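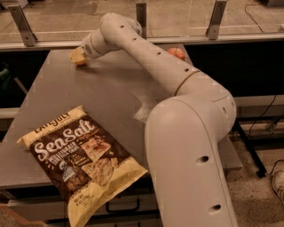
21 de septiembre

Cuaderno de taller, banco de consolas. Sigo con el guardado corrupto de Flernico en la versión portátil.

Resumen de lo que había hasta ayer: al cargar una partida con más de 7 horas de juego, el inventario aparece desplazado una casilla y el dinero pasa a valer 1549 siempre, da igual lo que hubiera antes. En la versión de sobremesa no ocurre. En el emulador interno tampoco, y por eso se nos escapó en la revisión de la compilación 19.

Primera prueba de la mañana: partida nueva, avance rápido con el menú de depuración hasta Istton, guardar en la posada, salir al título y cargar. Sin fallo. Repetido en la ranura dos y en la tres. Sin fallo.

Segunda prueba: la misma partida, pero cruzando el puente de Cludside antes de guardar. Fallo a la primera. Dinero a 1549, la antorcha en la casilla de la llave y la llave desaparecida. Con la llave perdida no se puede volver a entrar en el molino, así que la partida queda muerta aunque el resto cargue bien. Subo la prioridad en la ficha.

Comparo los dos ficheros de guardado byte a byte. Hasta la cabecera de misiones son iguales, salvo la marca de tiempo. A partir de ahí el segundo fichero trae cuatro bytes de más. Corresponden a la bandera de Cludside, que en el código de guardado se escribe como entero largo y en el de carga se lee como corto. En sobremesa el lector rellena hasta la alineación y se come la diferencia sin quejarse. En la portátil no rellena.

El 1549 también tiene explicación: es el identificador de la zona del puente. El cargador lo lee donde espera encontrar el dinero. Queda anotado para quien responda los correos de soporte, porque hay varios jugadores convencidos de que es un premio oculto.

Lo de las 7 horas era una pista falsa. Es lo que tarda un jugador normal en llegar al puente. Un corredor llega mucho antes y le pasa igual. Corregir el título de la ficha, que todavía dice «partidas largas».

Cambio hecho en la rama de arreglos: los dos lados usan ahora el mismo tipo y la versión del formato de guardado sube uno. Falta decidir qué hacemos con los guardados ya estropeados. Opciones que veo:

a) Detectar el desplazamiento al cargar y corregirlo. Se puede, porque el 1549 en el campo del dinero junto con la bandera activa es bastante fiable. El riesgo es alguien que tenga de verdad 1549 monedas y haya pasado el puente. Habría que mirar además la longitud del bloque.

b) Devolver la llave y no tocar nada más. Más simple, pero el jugador pierde el dinero.

Me inclino por la a) con la comprobación de longitud. Ojo: solo vale para quien no haya vuelto a guardar encima. Si ha guardado después de cargar mal, el bloque ya tiene los valores malos bien colocados y no hay nada que recuperar. Para esos, la b).

Tarde. Paso la compilación con el arreglo por el juego de guardados antiguos. Son 197 ficheros entre los nuestros y los que mandaron los jugadores. Cargan todos menos 3. Dos de esos tres están truncados de origen y tampoco los abría la versión de salida, los aparto. El tercero es de la demo y no debería estar en la carpeta.

Detalle menor visto de paso: en la pantalla de carga de Istton el nombre del pueblo sale con la fuente del menú antiguo. Solo en español y en portugués. No lo toco hoy, ficha aparte.

Otro: al suspender la consola durante el autoguardado del puente, el icono del disco se queda girando al volver. El fichero está bien escrito, lo he comprobado cuatro veces. Es solo el icono. Puede esperar al parche de octubre.

Pregunta para el grupo de Mokgethi, que lleva la conversión: ¿el lector de la portátil es el suyo o el que les pasamos nosotros en primavera? Si es el suyo, hay que revisar también el fichero de opciones y el de logros, que usan la misma rutina. El de opciones lo he mirado por encima y no veo mezcla de tipos. El de logros no lo he abierto.

Pendiente para mañana:
- escribir la prueba automática de ida y vuelta (guardar, cargar, comparar) con todas las banderas de zona activas
- reparar los guardados con el método a) y volver a pasar la carpeta entera
- cambiar el título de la ficha
- sacar el guardado de la demo de la carpeta
- cargar la batería del segundo kit, que se apaga al 19 por ciento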